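Pre-use check, conveyor and two-hand sorting kit (Konton trial unit)
Site: Ellwood, back bay
Checked by: Yvonne Wragg
Date: 2019-01-18

Second go at this form. Clive Bunting wanted more comments and fewer ticks, so he's getting comments! Anything marked HOLD has to be sorted before we say yes to the purchase.

1. Emergency stop, operator side — OK
Pressed it with the belt running and again with the hands moving. Everything stopped both times and stayed stopped until I reset it. Nice chunky button, easy to hit with gloves on.

2. Emergency stop, wall side — HOLD
Works fine, but I had to lean across the belt to get to it (and I'm not short). Ditov are quoting us for a second pull cord. Cinzia Cirillo has the paperwork.

3. Belt tracking and tension — OK
Ran it for 19 minutes at the slow setting and the belt stayed centred. Dean had a go at the fast setting and didn't like the noise, but I reckon that's the roller bearing settling in. Have another listen at the next check.

4. End caps and roller covers — OK
Screws tight at both ends. No gaps I could get a fingertip into.

5. Cables — HOLD
I'm not a fan of how the cable runs across the front of the table. It needs a clip or a bit of trunking before anyone else works at that end, and I'd like the connector looked at while we're there — I don't want to see tape on anything we're paying for. 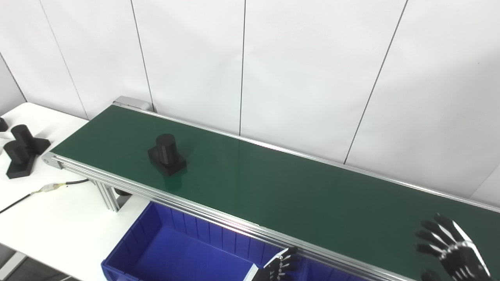

Can one person reset the kit after a stop?
One trained person can do it from the operator panel, provided they've walked the full length of the belt first and nobody is inside the marked area.

6. Hands, finger joints and linkages — OK
Power off, worked every finger through by hand. No grit, no sticking. One knuckle on the right hand feels a touch stiffer than its mates, so I've put it in the log to compare next time.

7. Grip release on power loss — OK, with a grumble
The fingers hold when the power goes, like the manual says they will. I'd still like that printed on a label by the panel, as the manual lives in Cinzia's office and that's no help at all if you've got your sleeve caught.

8. Test pieces — OK
The black cylinder-and-base ones are what we've been using. I checked a handful for sharp edges and was happy with them. Please put them back on the table when you finish, and stand them up if you can be bothered.

9. Bin position — OK
Blue bin goes under the near rail. If it creeps out it turns into a shin hazard, and I have the bruise to prove it.

10. Guarding — HOLD
Konton's quote of $1,041 for the side panels seems fair to me. Mererid Meredith wants to see them fitted before she signs, and I'm with her.

11. Manual and spares — OK
All 51 pages are there, and the spare belt is still in its wrapping.

Overall: fine for supervised trial runs with two people present. Not to be left running over lunch. Items 2, 5 and 10 come back to me once they're done, and I'll recheck those three without redoing the whole form.

Y. Wragg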